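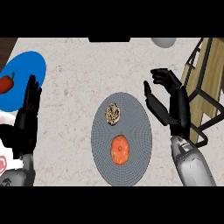 You can't possibly get a proper pepper in this country without a heated greenhouse, wrote one reader under my March post, and anyone who says otherwise is buying them in and fibbing. I laughed when I read it, and then I thought about it on and off for the next five months, usually while carrying a watering can up the stairs.

For those who are new here, I don't have a heated greenhouse. I have a spare bedroom with a south-facing window, a landing that gets the sun until lunchtime, and a yard in Brarkstead which is mostly bins. In March I sowed a packet of Jurach sweet peppers, the long-season sort, in yoghurt pots with holes poked in the bottom. The packet promised 10 seeds and I got eight seedlings, and I was so pleased with myself that I wrote a post much longer than it needed to be, and that was where my doubting reader came in.

April was miserable. Two of the seedlings keeled over in one night, and the rest sat there with a pair of leaves each, sulking, while I moved them from window to window and back again according to the weather. If you've never grown peppers, I should warn you that they do nothing at all for weeks. Tomatoes at least have the decency to fall over and need tying up. With peppers you just stand there with your tea, wondering if that leaf was always that size.

I nearly gave up in May and bought three plants from the garden centre, and I'm glad I didn't, though I'll admit I did walk round the display twice. By June they were in their big pots, and by the end of that month I had flowers – tiny white ones that hang their heads as if they'd been told off. I went round them with a paintbrush every morning, as my old gardening book suggests. I've no idea if it made any difference, but it was a nice way to start the day and I rather miss it now.

So, to my reader, with love: I have peppers. Four of them are big enough to pick and there are several small ones coming along behind. They're a bit lopsided and the first one had a hole in it where something had moved in before I could (I cut round that bit). But they are peppers, and they were never near a heater unless you count the radiator on the landing, which I'm choosing not to.

You do have a point about the colour, though. Mine stayed stubbornly green for such a long time that I had begun to look up recipes for green ones. Leaving them on the plant to ripen takes more patience than I was born with. I've read that it slows down the next lot of fruit as well, so I've settled on picking most of them green and letting one or two go all the way.

As for eating them, I've been doing the same supper over and over and I'm not tired of it yet. Halve the peppers through the stalk, take out the seeds, and put them cut side up in a dish with a few halved cherry tomatoes in each, a sliver or two of garlic, salt and more olive oil than seems polite. They go in a moderate oven until they've collapsed and the edges have caught a little. I put torn-up mozzarella on at the end, from Hindonetti on the high street if I'm feeling flush, and then bread to mop up, because the oil in the bottom of the dish is the best part of the whole thing.

If you have a glut (lucky you), the soft cooked ones keep nicely in the fridge under a layer of oil for a few days. I had some cold in a sandwich on Tuesday with a bit of leftover chicken, and ate it on the back step with my shoes off. It was a very good sandwich.

Next year I'm going to start a fortnight earlier and sow a second kind alongside, perhaps the little pointed Evangelista ones I've had my eye on. I'd also like to try an aubergine, which I'm told is even fussier. If anyone has managed one on a windowsill, do leave me a comment and tell me what size of pot you used. I've got two spare ones sitting by the bins and would like to put them to work.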